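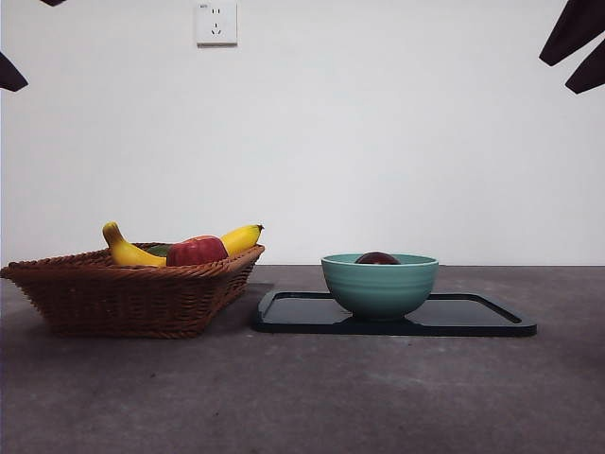 Tendard trial, 7/30/26. Second full session with the kit on loan from Genero, and the first one where I left their default grip settings alone. The quote is still for the two-arm package with wrist cameras, one year of support and the software seat. Task for the day was fruit transfer between the wicker basket and the teal bowl on the black tray, which their manual lists as a "basic" task. I would dispute the word. A bowl with a smooth wall and a foot is easy to plan around. A basket with a flared side and a thick rim is another matter, and the planner treats that rim as a hard wall with a wide margin. It will go over the top every time, never along the slope. Fine for safety, slow for cycle time.

Calibration took 4 passes. The manual says one. The first three ended with the same message, "wrist offset out of range," with no number attached. I want the number. Wrote to Harsh Upadhyay at Genero asking whether the log can print it. The log file itself is good: plain text, one line per event, time stamps that match between the two arms.

Set the grip limit at 300 in their units, which are not explained anywhere. Senov, the older kit we tried in April, used newtons and said so. Left a note in the review sheet under documentation. Also noted there: the stop button cable is too short to reach my chair, and the software forgets the window layout on every restart.

Wrist view is the best part of the product. Sharp enough at close range to judge where the fingertips sit against the skin of a piece of fruit, and I could follow the weave of the basket on either side. Exposure is less good. Pale fruit goes nearly white on top while dark fruit keeps its color, and there is one exposure slider for all cameras – a poor choice.
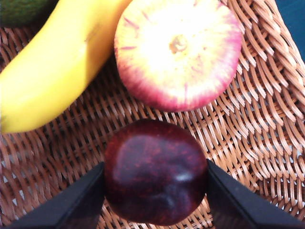
Kanokwan Nilsuwan's view is that I am grading the cameras too kindly and the fingers not hard enough, as flat tips on round fruit will always depend on the approach angle, and no software seat fixes that. She would ask for the soft pads before signing anything. The pads are an extra 850 on the price list. I had left them out of the comparison with Nair and will put them back in.

Still to do: repeat with the grip limit lowered, get the unit question answered, copy the logs off the control box before it goes back.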